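Feeding the Hall: Costs and Turnout at the Skoltthorpe Fire Company Supper
Student project report, Community Studies
Group: Lakshmi Shetty, Jae-hoon Ko, Marina Pappas

What we did

We picked the volunteer fire company's spring supper because Marina's uncle is on the roster and we figured they would talk to us. They did. The supper is in April every year, doors at 5 in the evening, and it pays for gear the town budget doesn't cover. Our question was simple. Does the supper make money, or is it mostly a party?

We had one planning visit, one night working the hall, and one follow-up call with Hamish Munro, who has run the kitchen there for years.

Turnout

218 plates sold. That is from the ticket stubs, which Jae-hoon went through twice. Kids under five eat free and don't get a stub, so the real number of people in the room was higher, we don't know by how much. Lots of families from Tromden came over, more than we expected. Ask them why and they said the chicken.

The line was worst right after doors. By 7 it was mostly takeout and people standing around by the trucks talking. 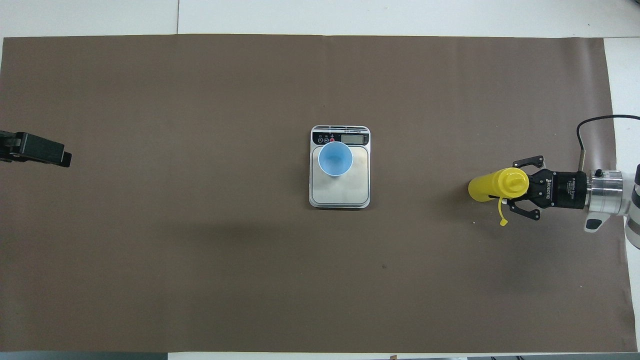 Portions were the part Hamish cared about most. Too big and the chicken runs out, too small and people complain for a year. He goes by eye with a ladle, always has. We wanted weights, so for our test plates we used a digital kitchen scale set on brown paper, the kind with two round buttons and a little readout next to them. The ladle was pretty good. A level scoop of beans was close to the same every time, a heaped one was all over the place. Potato salad was the worst. New servers heap more, Hamish said, and then somebody has to go tell them to stop.

Money

Supplies came to 825 dollars, mostly chicken and rolls. The rolls were from Ogundipe Bakery, who gave a discount but did not want to be listed as a sponsor. Hall rental is zero, it's their hall. The raffle brought in 380 dollars by itself and cost almost nothing because the prizes were donated (a gift basket, a car wash, a Jastico cooler).

We don't have the final ticket total. The company hadn't closed the books when we finished writing this. Even so Hamish said they were "well ahead", and the raffle alone covered a good chunk of the food.

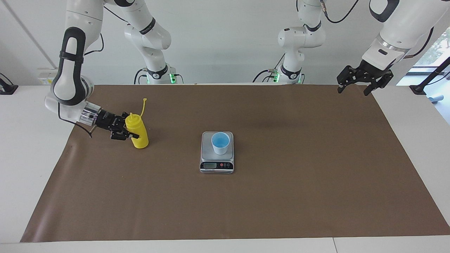 One cost we almost missed is propane. Two tanks, paid out of a different account, so it wasn't on the sheet they gave us. Vangelis Tzavaras, who does the grill, mentioned it on his way out the door. Paper goods were also seperate. If we did this again we would ask for all the accounts up front.

Problems

Our survey was too long. People holding a plate do not want to answer ten questions. We cut it to three halfway thru the night, so the early answers and the late ones don't match up that well.

Also we were working. Lakshmi was on drinks the whole time and couldn't hand out any forms until cleanup.

What people said

Most common answer for why they came: they know someone in the company. Second was the food. Only a few said it was to support the department, though a couple put extra in the boot by the door without being asked.

Still to do

Get the ticket total from Hamish. Add propane and paper goods to the table. Fix the chart labels, Tromden is spelled wrong on one.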